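3.2. Perception de la taille des pièces carrelées

Les entretiens présentés à la section précédente laissaient entendre que les occupants jugent mal les dimensions de leur salle d'eau, et que l'erreur dépend en partie du revêtement. La présente section examine ce point à partir des questionnaires recueillis dans les résidences Griltivik et Clundel. Les deux ensembles ont été construits sur le même plan type, avec des salles d'eau de surface identique, mais les murs de Griltivik ont été carrelés jusqu'au plafond alors que ceux de Clundel ne le sont qu'à mi-hauteur, le reste étant peint.

Sur les 300 questionnaires distribués, 191 nous ont été retournés remplis. Nous avons écarté les réponses des ménages installés depuis moins de six mois, ainsi que celles où la longueur et la largeur étaient manifestement inversées. L'analyse porte donc sur 124 logements. Les répondants devaient estimer, sans instrument, la longueur, la largeur et la hauteur sous plafond de la pièce, puis dire s'ils la trouvaient trop petite, suffisante ou grande. Une question ouverte portait sur les défauts du revêtement.

La hauteur est la dimension la plus mal estimée. Dans les pièces entièrement carrelées, elle est surestimée par une majorité de répondants. Dans les pièces carrelées à mi-hauteur, l'erreur va plus souvent dans l'autre sens. La largeur est jugée à peu près de la même façon dans les deux résidences. Pour la longueur, l'écart entre les deux groupes existe mais reste faible, et il disparaît lorsque l'on retire les logements dont la porte ouvre sur le petit côté.

Nous n'avons pas trouvé de lien entre l'âge du répondant et l'ampleur de l'erreur. L'ancienneté dans le logement joue davantage : les occupants présents depuis plus de dix ans donnent des valeurs plus proches du plan, sans doute parce qu'ils ont eu l'occasion de mesurer un mur pour y placer un meuble ou une étagère. Plusieurs l'indiquent d'ailleurs en marge du questionnaire.

Les réponses à la question ouverte concernent surtout l'entretien. Les joints reviennent bien plus souvent que les carreaux eux-mêmes. Les joints clairs sont jugés salissants, mais ce sont aussi ceux que les occupants disent préférer lorsqu'on leur demande ce qu'ils choisiraient. Cette contradiction avait déjà été relevée lors de l'enquête pilote menée au foyer Dreltia, dont les résultats ne sont pas repris ici.

Le contraste entre le joint et le carreau mérite une attention particulière. Un joint de la couleur du carreau tend à faire disparaître le quadrillage, et la paroi est alors perçue comme une surface continue. Un joint nettement plus clair ou plus foncé fournit au contraire une série de repères réguliers. Vus de biais, ces repères se resserrent avec l'éloignement et renseignent l'observateur sur la profondeur (figure 4). Le format du carreau intervient aussi, un petit format multipliant les repères sur une même longueur de mur. 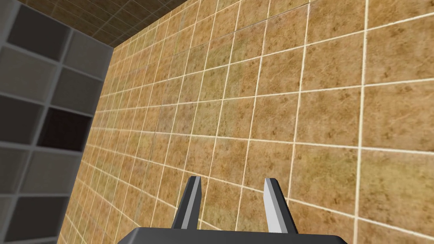

Figure 4. Paroi à carreaux carrés ocre et joints clairs, en vue oblique (image de synthèse).

3.3. Limites

L'échantillon est composé de logements d'un même bailleur, ce qui restreint la portée des comparaisons. Les deux résidences diffèrent en outre par l'éclairage : les salles d'eau de Clundel ont une fenêtre, celles de Griltivik n'en ont pas. Nous ne pouvons donc pas attribuer au seul revêtement l'écart observé sur la hauteur. Une comparaison à éclairage constant serait nécessaire, et les 96 logements du programme Murthy, qui réunissent les deux types de pose dans un même bâtiment, s'y prêteraient.

Les questionnaires ont par ailleurs été remplis en septembre, avant la mise en route du chauffage. Les remarques sur l'humidité et les moisissures sont probablement moins nombreuses qu'elles ne l'auraient été en hiver. Enfin, nous n'avons pas contrôlé l'encombrement des pièces. Une machine à laver ou un meuble haut masque une partie du mur et peut modifier l'estimation, en particulier celle de la longueur. Un relevé sur place du mobilier sera ajouté au protocole de la prochaine campagne.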